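A Grirnero procura participantes para o teste doméstico do Urkadach, um altifalante inteligente com ecrã e câmara que será lançado em Portugal ainda este ano. O teste decorre em casa dos participantes, durante 4 semanas, e não exige conhecimentos técnicos. 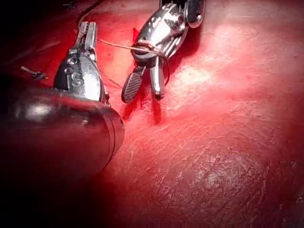
Por Kausar Marwat | 25 de julho de 2023 | Testes e Participação

Temos 101 vagas. Na ronda anterior, feita só com funcionários e familiares, o aparelho respondeu bem a pedidos simples (temporizadores, música, meteorologia), mas falhou muitas vezes com sotaques regionais e com duas pessoas a falar ao mesmo tempo. É sobretudo isso que queremos agora observar.

Quem pode candidatar-se

Maiores de 18 anos, residentes em Portugal continental ou nas ilhas, com internet fixa em casa e um telemóvel Android ou iOS. Damos prioridade a agregados com duas ou mais pessoas. Todos os adultos da casa têm de assinar o consentimento — sem essas assinaturas, o aparelho não é enviado.

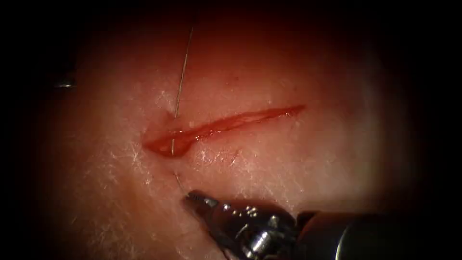

Incisão num tecido sintético.

O que se pede

Usar o altifalante todos os dias, preencher um questionário semanal na aplicação Holier e participar numa entrevista final por videochamada. A câmara pode ser desligada a qualquer momento. As gravações de voz ficam guardadas até ao fim do teste e são depois apagadas.
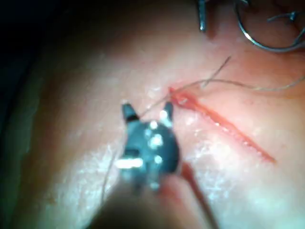

Quem concluir todas as etapas recebe um vale de 411 euros para a loja Warraich. O aparelho é devolvido no fim, com portes pagos por nós. Quem desistir a meio não recebe o vale, mas também não tem qualquer encargo.

Como responder

Preencha o formulário nesta página e indique o concelho de residência, o número de pessoas em casa e os aparelhos com comando de voz que já utiliza. As candidaturas fecham quando chegarmos às 1.500 inscrições. Os selecionados são contactados por correio eletrónico — verifique também a pasta de spam.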